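Journals > Turf and Track Studies > Section 4
Contents Abstract Methods Tables References

4.2 Weight claims and late rides

I went into this part of the study expecting the three-kilo claim to explain nearly everything. Put a kid on a tired horse, take the weight off, and away you go! The race sheets from Gadisano didn't back me up. Of the 145 rides I coded there, the ones that gained most over the last 300 meters were mostly on horses drawn wide, and the claim hardly moved the numbers once I allowed for barrier (see Table 3). 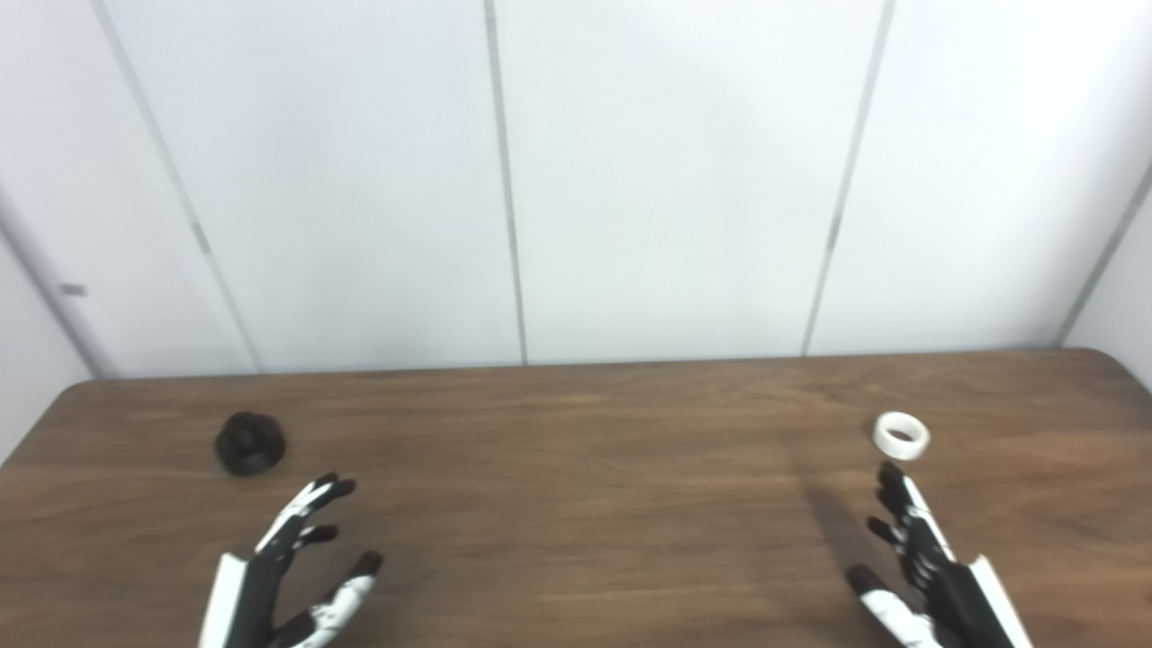
Figure 6. Two robotic hands over a brown tabletop.

Jutuvier was messier. The track was rated heavy for most of August, and I had to throw out one Saturday card where the sectional times were plainly wrong – the last race had a closing split no horse has ever run. I kept the rest, though I'd treat the heavy-track figures with some care. 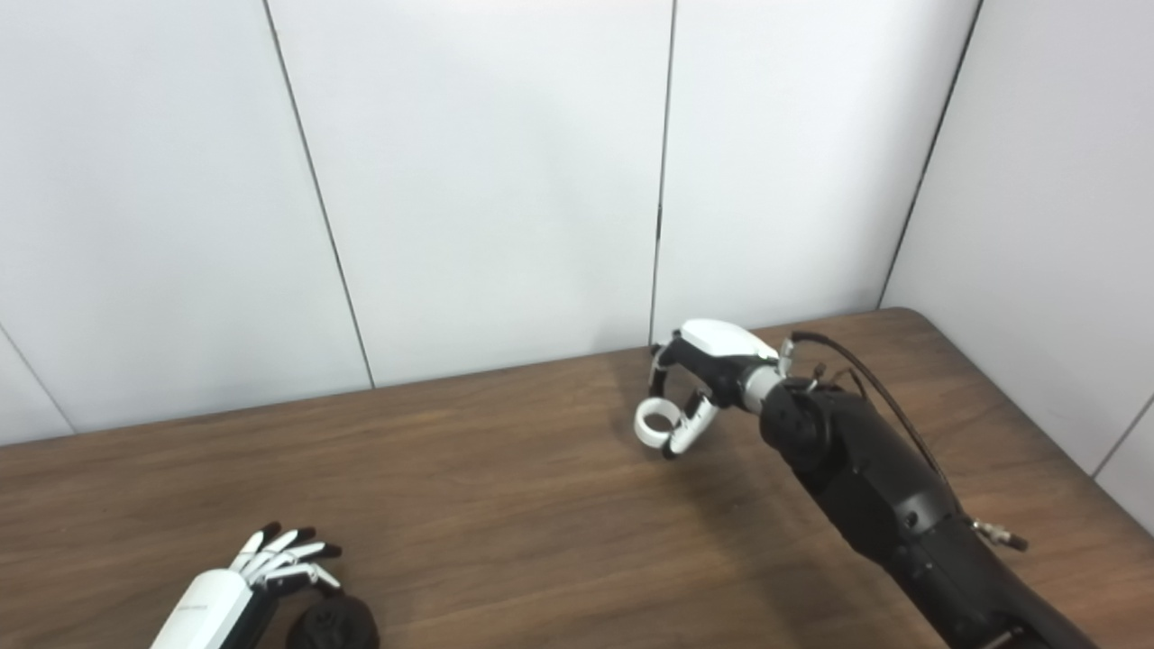 What I can say is that apprentices tied to the bigger Mabuza stables got better barriers as well as better horses, so splitting the rider from the ride is hard work. I tried matching on starting price first (the Lastudska method, more or less) and then on the horse's previous run. The second way gave me tighter estimates, and I've used it for everything in Section 5.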